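Open day at the Gakura workshop, Kekwood

Photos from the open day, posted quick before I lose the cable for the camera again. More to come when I get through the rest of the card.

We got there early and there was already a line at the door. Gakura does small part handling, mostly gears and fittings, and once a year in July they open up the back half of the building so people can walk through and watch. Free entry, free parking if you don't mind the gravel lot. Sign in at the front, grab a badge, wait for your group. Groups of 9, 30 minutes each, they were pretty strict on that.

First stop was the arm bench. White table, dark mat, black arm over the mat. Quieter than I expected. You could talk at normal volume right beside it and the people running it were happy to answer anything, including the kid in our group who wanted to know if it could make a sandwich. (Not yet.)
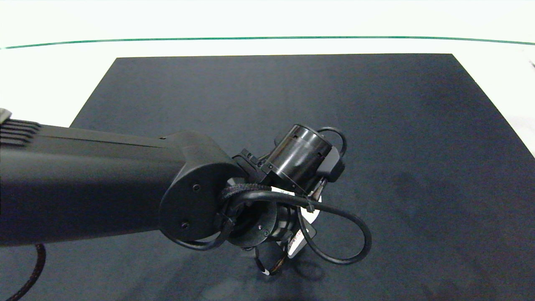 Most of the talk here was about cable routing, believe it or not. Somebody asked why there is always a loop and the answer was slack — the wrist has to turn and the cable has to come along with it. Too short and it pulls, too long and it catches on things. They said they've redone theirs 5 times. Sleeves help, ties help, patience helps most. I wrote that down for my own shop, where the cable situation is not good.

Also learned that the arm gets jogged by hand to each new spot before anyone lets it run alone. Slow going. One person on the pendant, one person watching the part, both talking the whole time. Would have liked to stay longer at this one but they moved us along.

Next, the Danladi table. Danladi is the name of the project, not the machine, took me half the tour to work that out. The idea is picking up small metal parts that don't come in a tray, just set down any which way, and handing them on facing the right direction. Sounds simple. A person does it without looking. For a gripper it's a lot of little decisions, how far to open, which side to come in from, how hard to squeeze.

Spur gears are the test piece they like best. Teeth all the way round, so where you grab it matters, and a hole through the middle that has to line up with a shaft later on. The guide let us handle a spare one at the rail. Heavier than it looks. Everyone tried to spin it on a finger, everyone dropped it.
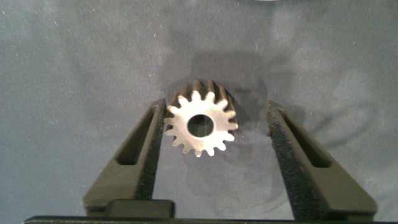
Foam on the fingers was a big topic. Bare plastic slides on metal, the guide said, and if you squeeze harder to make up for it you push the part out of line. So they pad the inside edges. Pads wear out and get swapped, no drama, a couple minutes with a knife and some adhesive. They have tried rubber too, mixed feelings there. I asked about the cloth and was told it's mostly so parts don't roll or skitter when they get set down. Cheap fix, makes sense.

There's a score board on the wall for the project, 67 good picks in a row is the record so far. No record broken for our group, but plenty of leaning in and holding breath. Nice atmosphere, people clapped.

After that it was coffee in the front room and a short talk from Likel, the outfit that does the training classes. Beginner class is evenings, no experience needed, bring a laptop. I picked up a flyer and then left it on the table like an idiot, so if anybody has the sign up info please send it to me and I'll add it here.

Few notes if you're going next year:

Wear closed shoes, they turned one guy away for sandals.
Get in an early group, the later ones were packed and you couldn't see much past the rail.
No flash near the benches. Regular photos fine, they said so twice.
Cash for the coffee, the card reader was down.
The gravel lot floods at the low end, park by the fence.

Thanks to everyone at Gakura who put up with teh questions. I still have to sort the pictures from the machine shop side, lots of blurry ones, will put up whatever is usable in a second gallery. If you were there and got better shots of the arm bench send them over and I'll add them with your name on.

Posted November 29, 2022 — yes, I know, July was a while ago.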